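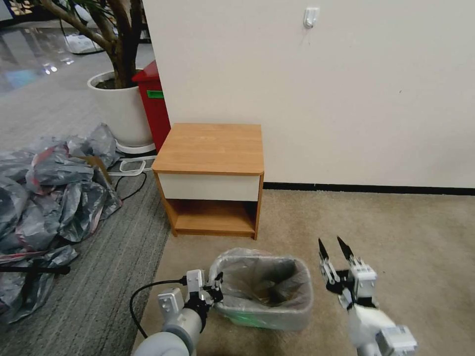 A small nightstand with a white drawer front, a wood-grain top and an open lower shelf.

TONDIK OPENS FURNITURE REUSE PROGRAM FOR RENTERS AND FIRST-TIME BUYERS

Unbridge store will take in small bedroom pieces and offer them again at a flat price

UNBRIDGE – Tondik, the home furnishings retailer, will start a reuse program for small bedroom furniture in September. Customers will be able to bring in nightstands, bedside shelves and low chests they no longer need and receive store credit. Pieces that pass inspection will be sold from a separate area on the ground floor of the Unbridge store.

The program is called Plustum. It has been set up for people who are moving into a first apartment, furnishing a spare room or replacing one or two items without buying a full bedroom set.

Tondik has prepared 400 pieces for the opening month. Most are nightstands and other items small enough for one person to carry to a car. Larger furniture, including bed frames and wardrobes, is not part of the program at this stage.

How the program works

Customers who want to turn in a piece should bring it to the service desk at the rear entrance. Staff will look at the top, the sides, the drawer and the floor contact points, and will open and close the drawer several times. The check is done while the customer waits. If the item is accepted, a credit slip of 20 dollars is issued on the spot. The slip can be used on anything in the store, including other Plustum items.

Furniture does not have to have been bought from Tondik. It does need to be fully assembled, clean and free of water damage. Light surface scratches are acceptable. Items with missing drawer fronts, broken runners or loose shelves will be returned to the customer.

Accepted pieces go to Bennani, a furniture repair workshop that has handled Tondik's warranty work for several years. Bennani will tighten joints, replace worn drawer runners and clean all surfaces. It will not repaint or refinish the furniture, so buyers should expect the color and grain of each piece to vary. Two-tone nightstands, with a white drawer and wood-colored top and sides, are expected to make up a large share of the stock.

Each item sold under the program carries a tag with its height, width and depth, a note of any repairs and a short list of visible marks. Buyers can return an item within 2 weeks with the tag and receipt. The limit is 2 pieces per household in the opening month, after which it will be reviewed.

Placement and care

A one-page care sheet will be available at the desk. It covers cleaning, weight limits for open shelves and placement on carpet, where a low piece can lean slightly if the pile is deep. Tondik recommends placing nightstands with the back edge close to the wall and checking that the drawer can open fully before the bed is moved into position. On drawers without a handle, the sheet advises pulling evenly from both sides of the front edge.

Delivery is not included in the price. Customers who need it can book a van slot at the service desk – the standard store delivery charge applies.

Opening hours

The Plustum area will keep the same hours as the store. Turn-ins will be accepted from 10 a.m. until 4 p.m. No appointment is needed, but customers bringing more than one item are asked to call ahead so that space can be kept at the desk.

About Tondik

Tondik sells furniture, lighting and household goods from its store in Unbridge. Its range includes bedroom, dining and storage furniture for apartments and small homes.

Press inquiries: Tondik Press Office, Unbridge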